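Inicio Número actual Archivo Envíos Buscar

3. La bandeja, el frasco y el rincón de la mesa

3.1. De qué hablamos cuando hablamos de ordenar los condimentos

Quien haya cocinado alguna vez en casa ajena conoce esa pequeña vacilación ante los frascos: dónde estará la sal, si el tarro de al lado es azúcar, por qué la botella de salsa vive junto al fregadero y las especias en el otro extremo de la cocina. En el estudio Holovko quisimos tomarnos en serio esa vacilación, que en la bibliografía sobre el orden doméstico suele despacharse en un párrafo, y dedicarle el tiempo que a nuestro parecer merece. Visitamos 60 hogares de Berkider y de la vecina Brisport, casi siempre a media mañana, y en casi todos nos ofrecieron café antes de dejarnos abrir un solo armario (cosa que agradecemos de corazón y que alargó el trabajo de campo más de lo previsto).

El inventario final reúne 99 envases distintos de uso corriente, entre botellas, tarros de cristal, especieros y recipientes pequeños con tapa. Dejamos fuera las bolsas y los paquetes de cartón, que plantean otros problemas - se vencen, se pliegan, se cierran con una pinza - y de los que esperamos ocuparnos en otra ocasión.

3.2. El agrupamiento previo

Lo primero que nos llamó la atención es que muy poca gente coloca un envase directamente en su sitio. Antes hay un paso intermedio, que los participantes apenas mencionaban al contarnos su rutina y que, sin embargo, repetían con una constancia admirable: sacar las cosas a la mesa y juntarlas allí, sin un criterio que supieran explicar bien. A este paso lo hemos llamado agrupamiento previo. Una participante de Berkider, muy paciente con nuestras preguntas, nos dijo que ella necesitaba «verlos a todos las caras» antes de decidir nada, y la expresión se nos quedó pegada durante el resto del estudio.

En el agrupamiento previo conviven alturas y tapas muy diferentes. Las tapas importan mucho, porque una vez que los tarros están apretados unos contra otros es lo que mejor se distingue desde arriba: el color, un dibujo, un sello, a veces solo el brillo del metal. Varias personas reconocían sus condimentos por la tapa y se desconcertaban cuando les pedíamos que leyeran la etiqueta. También es en este momento cuando algunos envases quedan acostados. El cristal redondo tiende a rodar y, si el tarro contiene algo granulado, el contenido se desplaza hacia el lado que queda abajo, de modo que hasta un frasco conocido cambia de aspecto.

3.3. La bandeja tejida como frontera

La bandeja, y en especial la de fibra vegetal, aparece en nuestras notas con una frecuencia que no habíamos sospechado. Los participantes la valoran porque se puede levantar entera para limpiar debajo, porque el borde contiene lo que de otro modo acabaría en el suelo y, según nos confesaron unos cuantos, porque es bonita y da gusto tenerla a la vista. Las que tienen división interior forman un grupo aparte. Un tabique separa 2 zonas y obliga a preguntarse qué va con qué, pregunta que en una bandeja lisa puede aplazarse indefinidamente. Distinguimos 4 maneras de resolverla: por tamaño, por sabor (lo salado a un lado, lo dulce al otro), por frecuencia de uso y, la más extendida con diferencia en las cocinas pequeñas, por orden de llegada.

Sobre la superficie de la mesa diremos poco, aunque nos habría gustado decir más. En las vetas claras y jaspeadas se pierden con facilidad los restos menudos, esas motas y recortes blancos que solo se advierten al pasar la mano o al mirar muy de cerca (figura 2, imágenes central e inferior). En el protocolo Motano, del que tomamos las fichas de observación, la limpieza se anota al final de la tarea; nosotros preferimos anotarla en cualquier momento, y creemos que el cambio fue acertado. 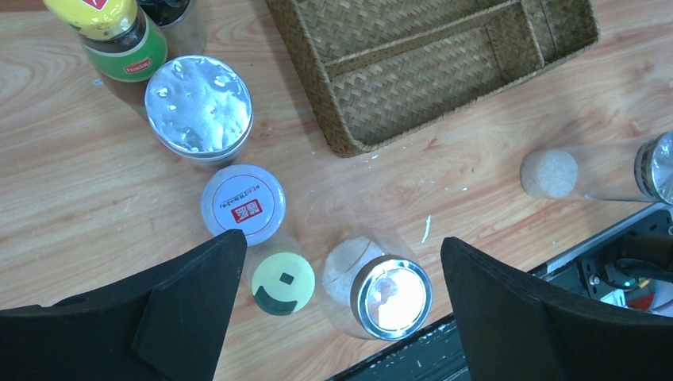
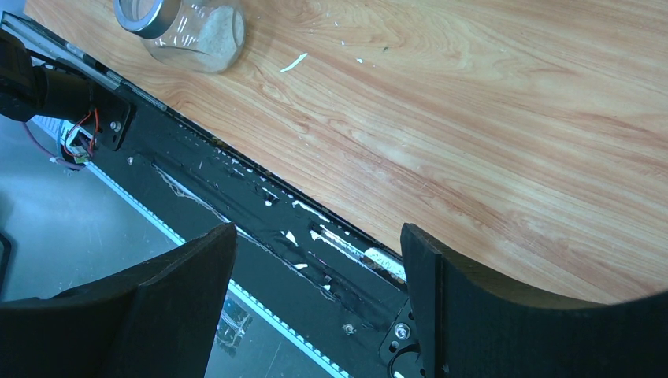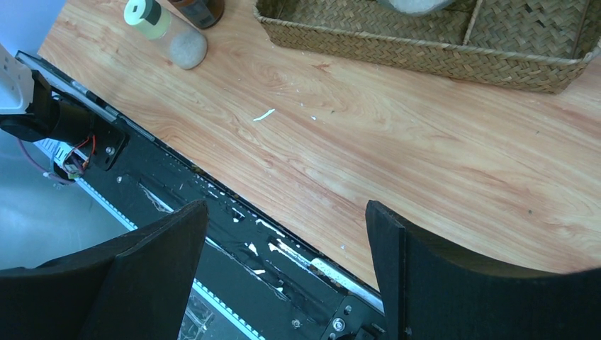
Figura 2. Envases de vidrio o transparentes sobre una mesa de veta clara, con alguno de ellos tumbado o inclinado en cada imagen. La bandeja tejida se ve en la superior y en la inferior; en esta última se aprecia su división en dos compartimentos.

Contacto con la redacción | © Los autores | Volver arriba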